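브랄라르 방언 어휘집 편찬 사업 중간 진행 보고

수신: 오르나노 언어문화기금 사업관리 담당
보고 대상 기간: 2차 연도 상반기 (4월 말 기준)
작성: 편찬실

1. 보고 범위

본 보고는 2차 연도 상반기에 수행한 표제어 선정, 원고 집필, 용례 검증, 조판 준비 작업의 진행 상황을 정리한 것이다. 예산 집행 내역은 별도 서식으로 제출하며, 본문에서는 일정과 편찬 방침에 영향을 준 항목만 언급한다. 1차 연도 보고서에서 사용한 용어는 그대로 유지하되, '예비 표제어'와 '확정 표제어'의 구분은 3항에서 다시 정의한다.

2. 사업 개요

브랄라르 방언 어휘집은 브랄라르 골짜기 일대에서 쓰이는 구어 어휘를 표제어로 삼아 한국어로 뜻풀이를 붙이는 중형 대역 어휘집이다. 기존의 대역 자료는 표준어형을 중심으로 엮여 있어 농사, 방목, 친족 호칭 분야의 방언형이 대부분 빠져 있다. 본 사업은 이 공백을 메우는 것을 목표로 하며, 종이책 한 권과 검색용 데이터 파일을 최종 성과물로 한다.

원자료는 세 갈래이다. 첫째는 피온테크 문고에 보관된 손글씨 어휘 카드, 둘째는 1차 연도에 전사를 마친 구술 녹음, 셋째는 지역에서 간행된 소책자와 달력류이다. 카드는 필사자가 여럿이어서 표기가 일정하지 않고, 같은 낱말이 서로 다른 철자로 두 번 이상 등장하는 경우가 흔하다. 이 문제의 처리 방침은 4항에 적었다.

3. 표제어 선정 현황

예비 표제어는 원자료 세 갈래 가운데 한 곳에서라도 출현이 확인된 어형을 말한다. 확정 표제어는 서로 다른 갈래의 자료 두 곳에서 확인되었거나, 한 갈래에서만 확인되더라도 제보자 면담으로 현재 쓰임이 검증된 어형을 말한다. 1차 연도 보고서에서는 두 번째 조건이 명시되지 않아 검토위원 사이에 판정이 엇갈렸다. 이번 기간에 조건을 문서화하고 기존 판정을 모두 다시 적용하였다.

재적용 결과 확정 표제어는 1,163개이다. 계획서상의 상반기 목표를 충족하는 수치이나, 분야별 편차가 크다. 방목과 축산 분야는 카드와 구술이 잘 맞물려 판정이 빨랐고, 직조 분야는 카드에만 나타나는 어형이 많아 상당수가 예비 상태에 머물러 있다. 직조 분야 어휘는 하반기 면담에서 우선 확인한다.

지명과 인명에서 유래한 어형은 원칙적으로 표제어에서 제외하되, 보통명사로 굳어진 것은 예외로 인정하였다. 예외 판정에는 해당 어형이 지명과 무관한 문맥에 쓰인 용례가 하나 이상 있어야 한다는 조건을 붙였다.

4. 표기 및 변이형 처리

카드의 철자 불일치는 다음 순서로 처리한다. 먼저 구술 녹음에 같은 낱말이 있으면 그 발음을 기준으로 대표 어형을 정한다. 녹음이 없으면 가장 이른 카드의 표기를 따른다. 카드에 작성 시기가 적혀 있지 않으면 필사자별 표기 습관 대조표를 참조한다. 대조표는 피델리나 베탕쿠르 연구원이 작성하였으며, 어말 자음의 겹침, 약모음의 생략, 띄어쓰기 없는 복합어의 세 항목에서 필사자 간 차이가 뚜렷한 것으로 나타났다.

대표 어형에 들지 못한 변이형은 본 항목 끝에 모아 적고, 철자 순서상 대표 어형과 멀리 떨어지는 것만 별도의 가표제어로 세운다. 1차 연도 시안에서는 모든 변이형에 가표제어를 두었으나, 지면이 과도하게 늘어나고 이용자가 두 번 찾아야 하는 경우가 잦아 방침을 바꾸었다. 검색용 데이터에서는 변이형 전체를 색인어로 유지하므로 정보 손실은 없다.

강세 표시는 표제어에만 하고 용례에는 하지 않는다. 강세 위치가 제보자마다 다른 낱말은 두 위치를 모두 표시하고 빈도가 높은 쪽을 앞에 둔다.

5. 집필 현황

확정 표제어 가운데 800개의 초고가 완성되었다. 초고는 어형, 품사, 뜻풀이, 용례, 출전, 변이형의 순으로 구성된다. 집필 과정에서 방침 결정이 필요했던 사안은 다음과 같다.

가. 뜻풀이의 층위. 한국어에 대응어가 있는 낱말은 대응어를 먼저 제시하고 필요한 경우에만 설명을 덧붙인다. 대응어가 없는 낱말은 설명문으로 풀이하되, 설명문 안에 다른 표제어가 나올 때는 그 표제어가 반드시 확정 상태여야 한다. 이 조건 때문에 집필 순서를 일부 조정하였다. 가축의 나이별 명칭은 서로를 참조하는 구조여서 한 사람이 묶음으로 집필한다.

나. 친족 호칭. 방언의 호칭 체계는 외가와 친가를 구별하지 않는 반면 한국어는 구별한다. 시안에서는 두 대응어를 쉼표로 나열하였으나, 검토 과정에서 뜻이 둘인 다의어로 읽힐 우려가 제기되었다. 빗금으로 병기하고 일러두기에 설명을 두는 것으로 정리하였다.

다. 비속어와 욕설. 원자료에 출현하는 이상 수록한다. 다만 특정 가문을 지칭하는 별명은 용례에서 제외한다. 이 기준에 따라 용례를 교체한 항목은 작업 대장에 표시해 두었다.

라. 관용구. 구성 낱말 중 첫 번째 명사 항목에 싣고, 나머지 낱말에서는 참조만 표시한다. 명사가 없는 관용구는 동사 항목에 싣는다. 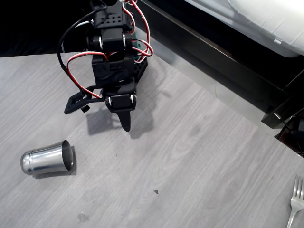
브랄라르 방언 어휘집 편찬실 | 어휘자료부

6. 용례 검증

용례는 초고 완성 후 집필자가 아닌 사람이 원자료와 대조하는 것을 원칙으로 한다. 대조 항목은 철자, 출전 번호, 문맥의 적절성이다. 상반기에 대조를 마친 묶음은 일곱 개이며, 오류의 대부분은 출전 번호의 단순 오기였다. 카드함이 한 차례 재정리되면서 구번호와 신번호가 함께 쓰인 것이 원인으로 확인되었다. 출전은 신번호로 통일하고, 구번호는 데이터 파일의 별도 필드에 남긴다.

문맥의 적절성에서 문제가 된 것은 주로 속담이다. 속담은 뜻이 굳어 있어 개별 낱말의 일반적 쓰임을 보여 주지 못한다. 일반 용례가 확보된 항목에서는 속담을 둘째 용례로 내리고, 속담만 있는 항목은 면담 목록에 추가하였다.

제보자 면담은 아홉 차례 진행하였다. 면담은 바르바라 흐미엘레프스카 책임연구원이 총괄하며, 질문지는 낱말을 직접 제시하지 않고 상황을 설명해 어형을 유도하는 방식으로 구성하였다. 직접 제시 방식에서는 제보자가 들어 본 적 있다고만 답하는 경우가 많아 수동적 지식과 실제 사용을 가르기 어려웠다. 유도 방식은 시간이 더 걸리지만 판정의 근거가 분명하다. 유도에 실패한 낱말은 면담 말미에 한 번만 직접 제시하고, 그 결과는 구분하여 기록한다.

7. 데이터 관리 및 조판 준비

원고는 편집 도구 트로쿰에서 항목 단위로 관리한다. 항목마다 상태값(예비, 확정, 초고, 대조, 교열)을 부여하고, 상태가 바뀔 때 변경자와 사유를 기록한다. 상반기 초에는 사유란이 선택 입력이어서 빈 기록이 많았다. 필수 입력으로 바꾼 뒤 이전 기록은 소급하지 않고 그대로 두었다.

정렬 규칙에서 보완이 있었다. 기본 정렬은 부호가 붙은 글자를 부호 없는 글자와 같게 취급하는데, 방언 표기에서는 두 글자가 뜻을 구별하는 경우가 있다. 1차 정렬은 부호를 무시하고, 동률일 때 부호 없는 글자를 앞에 두는 2단계 규칙을 적용하였다. 동음이의어 번호는 이 정렬이 끝난 뒤에 부여하며, 교열 완료 전까지는 임시 번호로 본다.

조판 시안은 2단 구성으로 작성하였다. 표제어는 굵은 글씨, 품사는 약호, 용례는 기울인 글씨로 한다. 한글 뜻풀이와 로마자 용례가 한 줄에 섞일 때 줄 간격이 고르지 않은 문제가 남아 있으며, 글꼴 조합을 바꾼 두 번째 시안을 준비 중이다. 약호표는 앞면지에 싣고 본문 하단에는 반복하지 않는다.

8. 일정 변경 사항

당초 계획에서 교열은 초고 전체가 완성된 뒤 시작하기로 되어 있었다. 상호 참조가 많은 묶음은 교열에서 구조가 바뀔 가능성이 있으므로, 대조를 마친 묶음부터 차례로 교열에 들어가는 방식으로 변경한다. 전체 종료 시점에는 변동이 없다. 외부 교열자와의 계약은 묶음 단위로 나누어 체결할 예정이며, 기금의 사전 승인이 필요한 사항이므로 별지로 변경 신청서를 첨부한다.

직조 분야 면담은 제보자의 농번기를 피해 하반기 후반으로 옮겼다. 이에 따라 해당 분야의 초고는 다른 분야보다 늦게 완성된다.

9. 미결 사항

- 데이터 파일의 공개 범위. 구술 녹음의 발췌를 용례와 함께 공개하려면 제보자의 추가 동의가 필요하다. 1차 연도 동의서는 전사문의 인쇄 출판만을 명시하고 있다. 개정 동의서 초안을 작성하였으며 기금 측 법무 검토를 요청한다.
- 피온테크 문고 카드의 도판 수록 여부. 부록에 견본을 싣는 안이 있으나 촬영 조건과 비용이 확정되지 않았다.
- 역색인의 분량. 한국어에서 방언형을 찾는 색인을 전체 수록할 경우 제본 가능한 두께를 넘을 수 있다. 대응어가 있는 항목만 싣는 축소안을 함께 검토한다.
- 책 제목에 '사전'과 '어휘집' 중 어느 것을 쓸 것인지에 대한 검토위원 의견이 나뉘어 있다. 본 보고에서는 계획서의 명칭을 그대로 사용하였다.

10. 하반기 작업 계획

나머지 확정 표제어의 초고 집필을 계속하며, 친족 호칭과 가축 명칭 묶음의 교열을 먼저 진행한다. 예비 상태의 직조 어휘는 면담 결과에 따라 확정 또는 보류로 판정하고, 보류 어형은 부록의 미확인 어형 목록에 출전과 함께 싣는다. 일러두기 초안은 교열 첫 묶음과 함께 제출한다.

첨부: 교열 방식 변경 신청서, 구술 자료 개정 동의서 초안, 필사자별 표기 습관 대조표, 조판 시안 견본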